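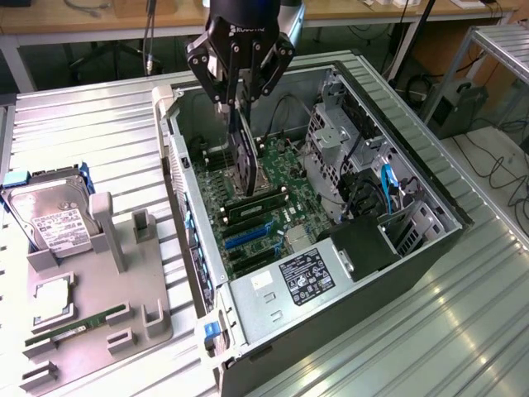

The patient, on its side with the panel off.

I have a soft spot for office desktops of a certain age, mostly for the bits of blue plastic. Somebody at the factory decided that anything you were allowed to touch should be blue, and I have been grateful to that person for years. The rails on the hard drive are blue. So is the little latch on the corner clip, and so are the tabs down by the expansion slots. Everything else is gray or green and would prefer you left it alone.

My own tower, bought secondhand from Adano for $100, came with exactly one drive rail. I asked where the other one was and got a shrug. Nazanin Arabzadeh, who sits across from me and has opinions about storage, suggested folded cardboard. The cardboard lasted until February.

So I went looking for a rail. The listing I settled on had 247 of them in stock, which made me wonder how many towers out there are limping along on cardboard, and whether I should warn them.

It arrived in a box big enough for a toaster. The drive now slides in with a click, and I have slid it in and out more times than the job requires. Next is more memory, once I stop reading reviews. I'm on page four, and a man there is very angry about a heatsink.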